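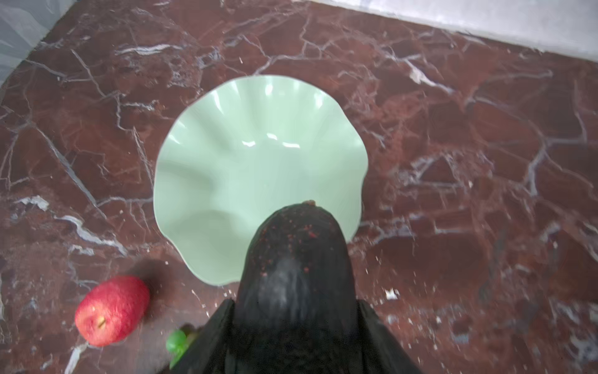

Green scalloped bowl and apple on the red marble.

March, glaze notebook, 4:40 pm

Opened the kiln at 27 C. Batch 2 of the celadon tests, Prermont clay body, iron held where Kristaps had it in the last round. Cone pack on the middle shelf bent properly, the bottom one barely moved. Same cold corner as before.

Tiles from the top shelf: even color, no crawling. Two of them have pinholes on the thick side. Corina thinks the bisque was too low and I don't have a better idea. Middle shelf is good all over. Bottom shelf came out gray and a bit dry, put those aside for a refire, don't throw them out.

Mixed a fresh 200 g of the base with the Gesum feldspar instead of the old bag. Sieved twice. It settled hard within an hour, so it needs bentonite or a drop of Epsom solution. Mohcine says he always adds the bentonite dry to the powders first. I added it to the bucket and got lumps. Next time dry.

Dip times: three seconds is enough on this body. At five it runs into the foot ring and I spend the morning grinding. On ribbed test pieces it breaks paler on the high edges and pools in the grooves, and three seconds still gave plenty of depth there. 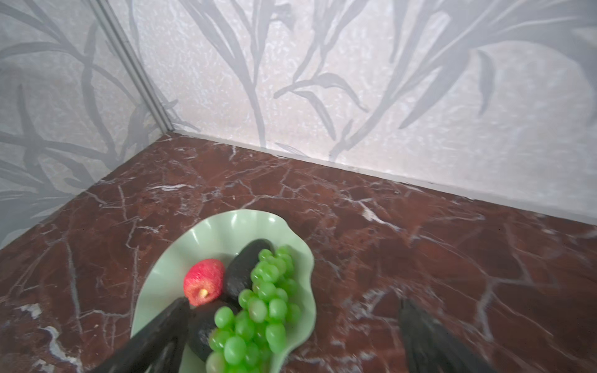
Lemon test started on the middle shelf tiles, one slice on each, covered, leave overnight. Aicha wants vinegar too, for longer, before she'll sign off on anything for the Tanasarn order. Fair enough. Vinegar jars are under the sink, label them this time.

Crazing: inked one tile from each shelf and wiped back. Top and middle clean so far. Bottom has a fine net on one side. Check all of them again after a week, the last lot started pinging on day four.

To do
- move cone pack to back left, bottom shelf
- order silica, the Fisterton tub is nearly out
- slow the last part of the firing and add a short hold
- ask Paraskevi for her cooling schedule, I only copied down half of it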